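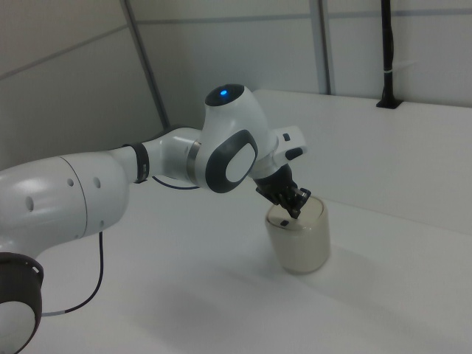 Pale Things on a White Table: a small gallery of cups and canisters

20th April
By Helju Vītola

I have been promising this page since September, and if you are one of the kind people who kept writing to ask where the "plain ones" had got to, thank you for your patience and I'm sorry it took me all winter. The colored pieces always seem to get the attention (the blue bowls had a page of their own, and then a second page when I found more of them in the hall cupboard) and meanwhile the creams and ivories and not-quite-whites sat at the back of the shelf waiting their turn. Well, this is their turn.

I should say right away that I'm not a collector in the proper sense. I don't keep a ledger, I don't know what most of my things are worth, and I have been known to keep cotton swabs in something a visitor told me very firmly belonged in a glass case. What I like is household ware that was made to be picked up and put down all day long. Cups, tubs, canisters, jars with lids. If it holds something and sits nicely on a table, I'm probably going to bring it home.

My friend Tzu-hsuan Kwan, who shares the studio in Sakholm with me and has a far better eye than mine, was the one who said the pale pieces should go on a white table and not on the brown cloth I use for everything else. I argued with her for the better part of a morning. I thought they would vanish! But a cream cup on a brown cloth just looks white, and you lose the very thing you bought it for. Put it on a white surface and all the warmth in it comes up, the beige and the ivory, and you start to see that no two of these pieces are the same color at all.

The frosted cup

The cup at the head of this page is the one I would save first. It's a simple cylinder standing upright, with no handle and a smooth rounded base, and it has that frosted look that I can never resist, where the wall lets a little light in but keeps the rest to itself. I call the color ivory and Tzu-hsuan calls it beige, and we have agreed to leave it there. The shadow it throws is soft and gray and I find I look at that almost as much as at the cup.

I came by it at the Brundance sale, in a box of mixed kitchen things that I bought for the sake of a colander. The colander was no good in the end, and the cup was at the bottom, wrapped in a page of newspaper. It spent its first year with me holding pencils, then a spell in the bathroom, and then I took to drinking cold tea from it in the afternoons. It's the right width for the hand. So many cups are made by people who must have very large hands or very small ones, and this one seems to have been made by somebody with mine.

A few of you have asked how to look after frosted ware, so I'll put in a word on that while I'm here. Warm water, a drop of dish soap, and a soft cloth. I never use the rough side of a sponge on anything frosted, and I don't put mine through the dishwasher, though I know people who do and their cups look fine to me. If tea has left a ring inside, a paste of baking soda left on for 15 minutes will usually lift it. Rinse it twice and let it dry the right way up on a towel, where you can see whether you've missed a bit.

The lidded canister

Now, lids. I could go on about lids for a good deal longer than anyone would care to read. A lid that drops over the outside of a jar is a perfectly good lid and I have nothing against it, but a lid that sits down inside the rim is a little bit of a luxury, I think, and it makes even a small thing feel finished. The canister is one of those. It's small, squarish in the body with the corners rounded off, and the lid follows the same shape and has a small knob on top for lifting.

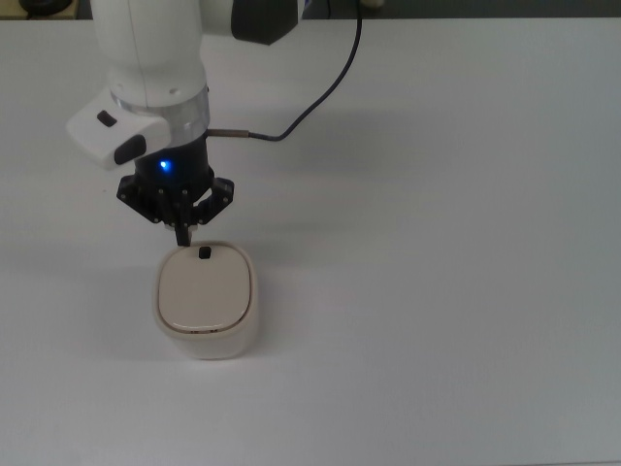 What I didn't notice until I had owned it for ages is that the lid and the body don't match. The body is a glossy off-white and the lid is just a shade warmer, more of a beige. For a while I fretted that I had been sold a marriage, as the dealers say, of one pot and another pot's lid. Tzu-hsuan thinks it was meant, and having lived with it I've come around to her side. The fit is too good, and the two colors are too friendly with each other. I keep sugar in it when we have company and paper clips when we don't.

It came from Kárason, the secondhand shop down by the ferry, which some of you will remember from the page on egg cups. I went in for a lamp. The shop moved up the hill last year and has a much better window now, though I miss the old place, where you had to turn sideways to get past the wardrobes.

If you have a canister with a set-in lid, do keep an eye on the little channel where the lid rests. Sugar gets into it, and then the lid sticks, and then somebody pulls too hard. A dry pastry brush does the job nicely, and I keep one in the drawer for nothing else.

Still to come

There are 19 pale pieces in the cupboard by my own last reckoning, and I hope to add them to this page as I get them cleaned up. Next will be the Takiseo jars, which are taller and have a ribbed shoulder, and which Tzu-hsuan is very anxious I should not chip. After those there's a butter dish with a long story attached, and I'm still making up my mind whether to tell all of it.

If you have something similar at home and know more than I do about who made it, please write to me at the studio. I answer everything in the end, though it may take me until the fall.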